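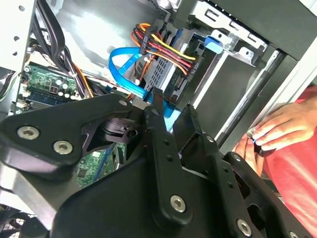

One reviewer of the earlier report objected that a gripper comparison based on free-standing blocks says little about service work, where the fingers must reach a cable between fixed metal parts. The present section responds to that objection.

**Figure 4.** Linkage gripper inside an open desktop computer case, viewed from the wrist camera. The fingertips converge just below the blue SATA data cable; the metal drive cage lies above.

### 4.3 Cable access in confined spaces

Two grippers were compared on the same arm and under the same controller. The Madel gripper uses the linkage fingers shown in Figure 4. The Kuruc gripper uses straight parallel jaws with a shorter stroke. Each was assigned 48 attempts at grasping a data cable near the drive cage, with the operator guided only by the wrist view. Both were driven through the Skoltitz controller, with its force limit left unchanged between sessions.

The linkage fingers reached the cable in more starting poses than the parallel jaws, whose wider housing met the cage before the tips were in position. The cost was visibility. At close range the finger links cover much of the lower half of the wrist view, and operators reported difficulty in judging depth during the last part of the approach. The parallel jaws left the target in plain view but often required a second approach from another angle.

Grasp force did not separate the two designs. Flat cables tended to turn between the fingertips of both grippers, and the rubber pads supplied by Lendasport reduced this only when the cable was held near its connector. Results for bundled power cables are reported separately in Section 4.4, as those trials used a different starting pose.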